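Weser (robot learning method)

Weser is a method for training robot arms to pick up and place objects using a camera mounted at the wrist. It was developed at the Ustotcombe robotics laboratory and first described in a technical report in March. The method belongs to the family of imitation learning, in which a robot learns a task from recordings of a person guiding the arm. Its main feature is the way it treats the start of each recording, before the gripper has come near the object.

Background

In most imitation learning, a model is trained on pairs of camera views and arm movements. Each moment of a recording counts equally. A recording of a simple pick may be mostly travel, with only a short stretch in which the fingers close. Models trained this way tend to move smoothly toward an object and then miss it by a small margin. They also do poorly when the object starts near the side of the view, where part of it may be hidden.

Earlier work at the same laboratory, under the name Jonico, tried to solve this with a second camera fixed above the table. The fixed camera helped in the room where it was set up, but it had to be measured again each time the table or the arm was moved. Weser dropped the fixed camera and kept only the one at the wrist.

Method

Weser splits each recording into two parts, called approach and contact. The split is made automatically from the speed of the arm and the opening of the fingers. A separate small model is trained for each part, and a third model decides which of the two should be in control.

The approach model does not output a full path. It predicts a direction and a short distance, then looks again. Recordings for this model begin with the fingers open and the object away from the center of the view, often close to one side. The contact model works at a higher rate and controls the fingers as well as the arm.
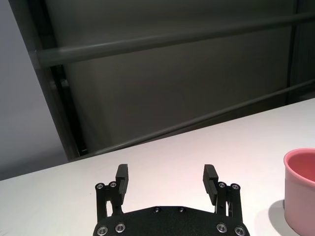 Starting positions are drawn at random before each recording, within limits set by the reach of the arm. The person guiding the arm is asked to move at a steady pace and to avoid correcting small errors during the approach. Recordings in which the object is knocked over are kept, but they are used only to train the model that switches between the two parts.

Training data

The first version of Weser was trained on 236 recordings of cups being picked up from a table. A later version added bowls and small boxes. Views are reduced in size before training, and their brightness is varied so that the models do not depend on one kind of lighting. No depth sensor is used.

Results

In the tests given in the report, the arm picked up the cup in 67 percent of trials when the cup started at the side of the view. A single model trained on the same recordings did so in roughly half as many. When the cup started near the center, the two methods performed almost the same.

Most of the remaining failures came from switching too early. The contact model would take over while the fingers were still too far away, and they would close on nothing. Adding more recordings of the approach reduced this fault but did not remove it.

Limitations

Weser assumes that at least part of the object can be seen at the start. If it cannot, the approach model drifts, and the method has no way of searching. It has been tested only with two-finger grippers. The split between approach and contact also fits poorly with tasks such as wiping or pushing, in which the fingers may not close at all.

Related work

Karaca, a later method from the same laboratory, replaces the switching model with a gradual blend of the two outputs. It needs more computing time per step. The recordings made for Weser were reused for Karaca without changes.

See also: imitation learning; visual servoing; robot end effector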